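Subject: Re: [cevstead-talk] "Just banter" evening, and the pledge

Jussara Paiva wrote:

> Hello everyone,
>
> Following what was said in the changing room at the Cevstead pool after the October gala, and the screenshots that went round afterwards, several of us have been talking about what the club ought to do.
>
> The proposal is a "Just Banter?" evening in the upstairs room, run by Barbier, who do respect training for workplaces and sports clubs. They'd charge us 200 pounds for an evening, and they ask for 50 people at most so that it stays a conversation. At the end everyone is invited to sign a pledge, which we'd frame and hang by the noticeboard.
>
> They tell me that 100 clubs have now signed and that the feedback is excellent. I think it would send a strong signal. Men who behave decently have nothing to fear from it, and the ones who don't might hear something they need to hear.
>
> Could people reply with yes or no, and any worries?
>
> Jussara

Jussara, and all,

You asked for worries, so I'm sending mine to the whole list. I'll say first that I think what was said in that changing room was vile. I was in there for the tail end of it. I laughed at one bit, a second late, the way you do when everyone else has, and I've thought about that laugh a fair amount since. So please don't read what follows as "boys will be boys".

I'm a no at the moment. Here are my doubts.

> They tell me that 100 clubs have now signed and that the feedback is excellent.

Signed what, and what happened next? I read the whole of the Barbier leaflet you forwarded, including the back. It says how many clubs have signed and how many people "felt empowered". I could not find one line on whether anybody in any of those clubs talked differently a year later, or whether women there had fewer complaints, or more (more might be a good sign, if people had begun to trust that somebody would listen). Feedback collected at the door, while the trainer is still packing up, tells you whether the trainer was pleasant and whether the biscuits ran out. If they've got anything better than that I'd like to read it. I've no wish to be unfair to them. They may just be bad at leaflets.

> Men who behave decently have nothing to fear from it, and the ones who don't might hear something they need to hear.

They won't be there. You know who did the talking after the gala as well as I do, and I would be amazed if any of them turned up to an optional evening with a title like that. What you'll get is the same people who came to the talk on the Jukport business two winters ago, all agreeing with each other, plus a few husbands who've been told to come. If we make it compulsory they'll come and sit at the back with their arms folded, and it'll be the joke of the changing room until Easter.

Then there's the pledge. I've got a real dislike of pledges. A man who'd send that message about a seventeen-year-old lifeguard will sign a piece of card without a flicker, and afterwards he can point at it. We'd be handing him a reference.

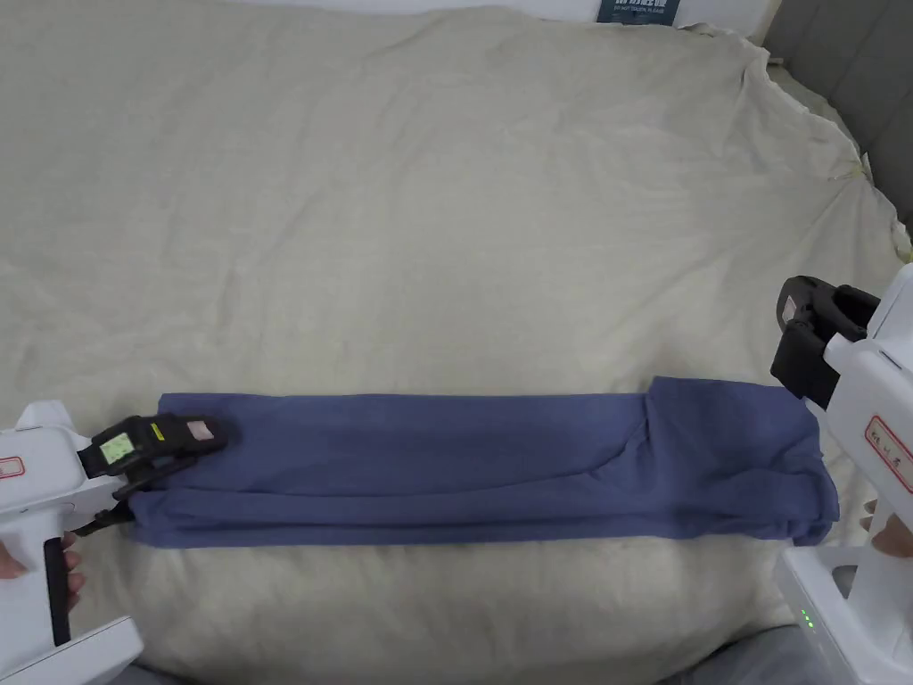

*Long blue garment folded into a strip, on an off-white duvet.*

What bothers me more is that the club already has a rule about this. Page 3 of the members' handbook says that abusive or degrading remarks about any member or member of staff can lead to suspension. It doesn't say "unless made in the changing room" or "unless meant as a joke". As far as I can tell it has never been used. It wasn't used after the October gala, and nobody has told the list why. The two lads who shared the screenshots were spoken to, I gather, for having phones out in the changing area, which is also against the rules and which we seem perfectly able to enforce. So the people who let it be known got a telling-off, and the people who said it are being offered an evening.

I'd be glad to be corrected if something has gone on in private. I don't need to know names or details. But the girl concerned ought to have been told what was done, and from what her mother said to me in the car park, she hasn't been.

> I think it would send a strong signal.

To whom? I'm asking seriously. If it's to her, has anyone asked whether she wants a framed card on the wall that every person in the building will know is about her? If it's to the local paper, then let's say so, and have that argument in the open.

I also don't buy the line, which I've heard from both sides now, that it's "only words" or that it's "where it all starts". I don't know that the men in that room are going to go off and do anything. Neither does anybody else, and the leaflet is very free with that sort of claim, with no source given for any of it. I don't think we need it. It was cruel to her and it's made her dread coming to work, and a few of the younger swimmers have picked up the tone of it. That seems to me plenty to act on without having to prove that it leads to something worse.

What I'd do instead, and pull this to bits by all means:

- Use the handbook. Someone with the authority to do it talks to each of the men separately, tells them which rule they broke and what follows from it, and writes it down.
- Tell her and her family what's been decided before the rest of us hear a word.
- Have a named person to go to who isn't married to a coach. At present both of them are.
- Keep the 200 pounds until we know what we'd be buying.

As for the rest of us, I suspect what's needed is duller than a workshop. One bloke saying "pack it in" at the time would have done it. I didn't, and I don't think a trainer would have made me. It might have helped to know that the club would back whoever spoke up.

Somebody will mention that Titiletti did one of these evenings and loved it. I asked a friend who swims there. She remembered the venue and that there'd been a role play with a towel. She couldn't remember signing anything, though her name's on the card.

If Barbier can answer the question about what changed afterwards, in writing, I'll look at it again and say so here. Jussara, could you put it to them? I know you've done all the running on this and I'm aware it's easier to pick holes than to organise something. I can do the handbook letter if that's any use. I've got the page scanned already.

Cheers,
Lane four, the slow one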